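Questions about the Heditz sewer works, answered by the utility. We update these answers on Monday mornings while the work is under way.

## The work

**What is being replaced?**

The main sewer under the lower part of Heditz, from the school road down to the pumping station by the river. The old pipe is clay and has cracked at several joints. Groundwater gets in through the cracks, and in wet weather the pumping station has to deal with far more water than it was built for.

**Is sewage getting into the river?**

The weekly samples taken upstream and downstream of the pumping station have shown no difference so far. During heavy rain the station can overflow into the river through the storm outlet. It is permitted to do this, and each overflow is recorded. The new pipe should make overflows less frequent.

**Who is doing the work?**

Dimitriou is the main contractor. The pipe lining on the side streets is being done by Kolik, who will have their own vans and signs. Valentin Kälin is the site manager and can be found at the site office most weekday mornings before ten.

**How long will it take?**

The main pipe is due to be finished in October. Side streets will follow, one at a time. If the ground is too wet to dig, the dates will move and we will put a new notice through your door.

## Your house

**Will my water be turned off?**

No. The drinking water pipes are separate and are not part of this job. You may be asked not to use toilets, sinks or washing machines for a few hours while your connection is moved over. You will get a card the day before with the times on it.

**What if I forget and flush?**

A single flush won't do any harm. Please don't run a bath or a washing machine, as the water could back up into your lowest drain.
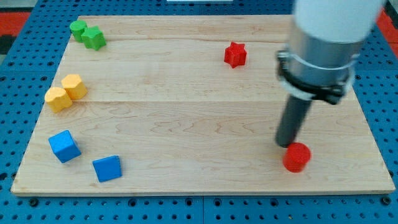
**Do I have to pay for my own connection?**

The utility pays for the part under the public road. The part on your land belongs to you. If the camera survey finds damage there, you will get a written report and can choose your own plumber, or ask for the work to be added to the contract at a fixed price of 300 per metre. You don't have to decide on the day.

**There is a smell in my bathroom. Is it the works?**

It may be. Pour a jug of water down any drain you don't use often, including floor drains in the cellar. If the smell is still there the next day, ring us.

**Will my cellar be checked for cracks?**

Houses within 80 metres of the pumping station are surveyed before and after the work. If yours is further away and you want a survey, write to Severin Zaugg in the drainage office before digging starts in your street.

## Roads and parking

**Can I get my car out?**

Yes, except when the trench is directly across your drive. Steel plates are put down at the end of each working day. On Kullance Lane there will be no parking at all while the work is going on, and 100 extra spaces have been marked out on the sports field.

**What about bin collections?**

Put your bins out as normal. If the lorry can't reach your street, the contractor's crew will move them to the nearest corner and bring them back.

**What are the working hours?**

From seven in the morning until five, with no work at weekends. Pumps may have to run overnight. If one is keeping you awake, tell us which street it is in and we will see whether it can be moved or screened.

## Other questions

**Will my sewerage charge go up?**

Not this year. The money for the job was set aside in the current budget. Next year's charges have not been set.

**Can I see the plans?**

The drawings are at the town office, on the ground floor. Copies of the large sheets can be ordered at the desk and usually take two days.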